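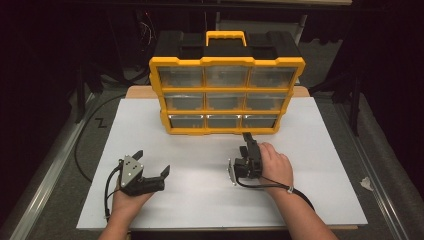 > The Pinevside swap is charging 10 dollars a table this year, and I
> think that's too much for people who only bring a box or two of
> hardware. Can we split tables?

Yes, you can split. Two names per table is fine, and you each pay half. Put both names on the form or the desk will bill you separately.

The hall holds 14 tables and the front row goes first. Doors open for sellers an hour before buyers - same as last November. Mixed screws sell badly unless they are sorted by size, so do that at home. No paint or solvents, the hall won't allow them.

If you still owe for last year, please settle before you book.

Category: Swap Meets & Sales
Print this message | E-mail this message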